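Speaker notes, open day talk
Posted July, by Braulio Aguirre

Search the site Search Go

(Start with the lights up. Wait for the people at the back to finish with the biscuits. Don't wait too long, it's only a 14 minute slot.)

Good evening. I was asked to speak about the Brernau open day, and I was asked to keep it cheerful. I'll do one of those.

For anyone who has never been, Brernau is the automation place out past the Hodomham turning, with the car park that slopes. Once a year they let the public in. You get a lanyard and a bottle of water, and then you are taken from room to room to be shown what the machines are up to. The room most of you have been asking me about was the simulator room. The job on show was eggs in a basket, on a lawn, and all of it happens inside a computer.

(Next two slides. Leave them up, don't talk over them.)
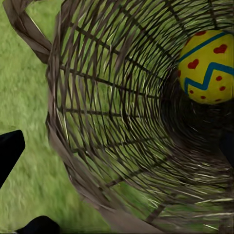
Yellow eggs, wicker and simulated grass.

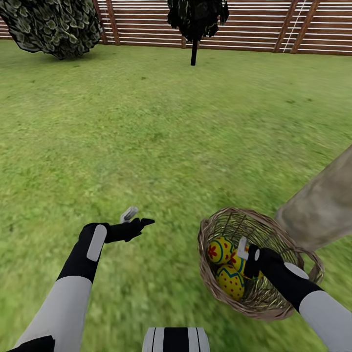

I had expected a factory. I think most of the coach had. My neighbour had worn his steel toecaps, and spent the afternoon clumping about on carpet tiles looking at a garden that doesn't exist.

Now, why a garden. I put that to our guide, a very patient woman from the Waltevum side of the building, and she said a garden is harder than a shelf. A shelf is flat and square and stays put. A basket is round, it has a handle in the way, and the weave gives a robot's cameras a great deal to think about. Eggs roll. She said "eggs roll" the way my old geography teacher used to say "rivers flood", and I wrote it down.

(Pause here. If someone laughs, fine. If not, press on.)

The other reason is money. If you drop a real egg you have to clean it up, and if you drop a real robot you have to fill in a form. In the simulator you press a key and the lawn comes back as good as new. They told us they had run the egg job 2776 times before we arrived. I asked how many of those had gone well. There was a silence, and then we were shown the water cooler.

To be fair to them, I did get an answer later on, over the sandwiches. The early runs were dreadful. The hand would close a little too soon and pinch thin air, or it would set off across the lawn with great purpose and nothing in it. I found this comforting. I have hosted an Easter egg hunt for my sister's children and the standard was much the same.

What I want you to take from this part (slow down, Braulio) is that people stood watching for far longer than they had meant to. The programme gave us ten minutes in that room. We were there for most of an hour and two of us had to be fetched. I can't tell you exactly what the pull is. You know it's all sums. You still lean in when the fingers get near the shell, and somebody behind you still says "ooh, careful".

The demonstrator, whose badge just said Villalobos, let a few visitors have a go at steering. I say steering. You wear a pair of gloves and the arms on the screen do more or less what yours do, a fraction late, like a relative on a video call. A boy of nine or so picked it up in no time. I did not. I gave the lawn a good patting, and then I waved at the fence.

(Do the wave. Not too big, mind the lectern.)

Some of the questions from the group, for the record, as I promised I'd pass them on:

Will it be doing this with real eggs? They'd like to, next year, with wooden ones first. Somebody muttered that this was cheating. I thought it was good manners.

Does it get tired? No. The computers get hot and the staff get tired.

What is it for? I was glad somebody else asked. The answer was sorting and packing things that bruise, such as fruit. They have a strawberry version planned, and it sounded as if everyone was dreading it.

How much did it cost? We were shown the water cooler again.

(If running late, skip to the coach bit.)

A word on the rest of the day. There was a room with a conveyor belt going round, up to 90 parcels a minute, all of them empty. There was a corridor of framed photographs of earlier conveyor belts. The café does a decent cheese scone but it shuts at half past three, and our tour finished at twenty to four. I have raised this with them.

They'd printed 200 programmes and I'd say most of them came home on our coach, so if you want one, there's a stack by the door. Please take one. Please take several. My hall is full of them.

Would I go again? Yes, I've already put my name down. I would like another try with the gloves. I've been practising at home with a salad bowl and some satsumas, and my wife has asked me to do it when she's out.

(Questions. Repeat each one into the microphone, the people at the side couldn't hear last time. Thank the tea rota. Chairs back against the wall, stacks of six, not eight.)

Contact the web editor | Copyright B. Aguirre | Back to top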